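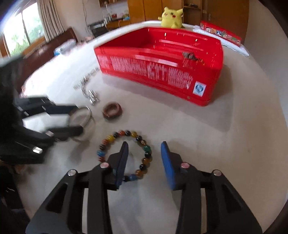
Heather Pomare writes that she kept her wallet recovery phrase on the back of an envelope for two years, moved house in October, and spent 11 evenings going through boxes before she found it. She asks that this page say plainly where such a phrase should be kept at home and where it should not.

Keeping a Recovery Phrase at Home
Uvari Household Guidance, reviewed March 2025

This page is intended for members who hold digital currency in a wallet on their own phone or on a small hardware device such as the Cilis. It covers the paper and metal backups kept in the house. It does not offer advice on buying or selling.

Writing the phrase down

Use a pencil or a pen with permanent ink. Print each word in capital letters and number the words in order. Check the copy against the screen twice, the second time reading from the last word to the first. Do not photograph the phrase, type it into a notes program or send it to a printer.

If the wallet uses an additional passphrase, write it on a separate sheet and keep that sheet in a different place. Restoring a wallet with the wrong passphrase will often open an empty wallet without any warning.

Choosing a place

Kitchens and bathrooms are unsuitable for paper. Attics and garages may also be too damp or too warm for part of the year. An inside closet on an upper floor is a reasonable choice in most homes. A sealed plastic sleeve gives some protection from moisture but none from fire.

Members who prefer metal may stamp the words into a steel plate. Work on a firm surface, wear eye protection and practice on scrap first. Allow 20 minutes for the practice piece – the spacing of the letters takes some getting used to. 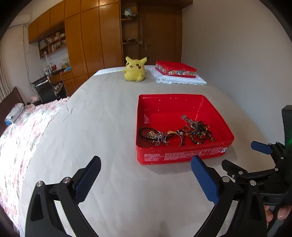
Should the phrase and the hardware device be kept together?
They should be stored apart, preferably in separate rooms. A person who finds both has everything needed to move the funds, and a single leak or fire could destroy both.

A second copy

Keep one further copy outside the home, in a bank box or with a relative who understands what it is. Seal the envelope and sign across the flap. Do not write the name of the wallet or the amount held on the outside.

Routine checks

Twice a year, take out each copy and confirm that every word can be read. Replace any sheet that has faded. Old sheets should be cross-cut shredded or burned safely, and should not go into the recycling bin.

After a new wallet is set up, send it a small sum, erase the device and restore it from the written copy before adding more. For most members, 5 dollars is enough for this test, plus any network fee.

Uvari staff will never ask for a recovery phrase by telephone, e-mail or letter. Any such request should be refused and reported to the member desk.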